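## A Grip That Let Go Too Late

In November, a handling arm at the Domarau test hall held a filled bottle 12 seconds past its release command. The operator, reaching in to free it, bruised two fingers. Work on the cell stopped that afternoon, and Zillis, which supplied the gripper, was notified. 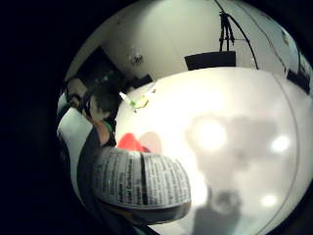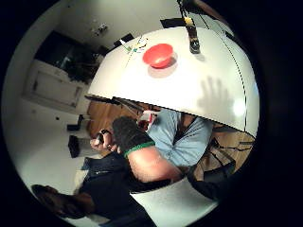 The fault was traced to the release check, a routine that compares finger pressure with the outline of the held object. According to Ju-won Ham, who led the review, the routine had been tuned on plain, matte containers. A glossy white tabletop, with glare from the lights overhead and the shadow of a hand lying across it, gave the software outlines it could not sort out -- and it was written to keep holding when in doubt.

Of 674 logged releases, 30 were late. Most passed unnoticed, as the delay was under a second.

Domarau has since changed the rule. When the check fails, the arm now lowers its load and cuts motor power, and operators must press the stop before reaching in. Hwang, which runs the same software at its Uver plant, adopted the change in full. Ham's group will repeat the trial under dimmer lighting before the cell returns to regular service.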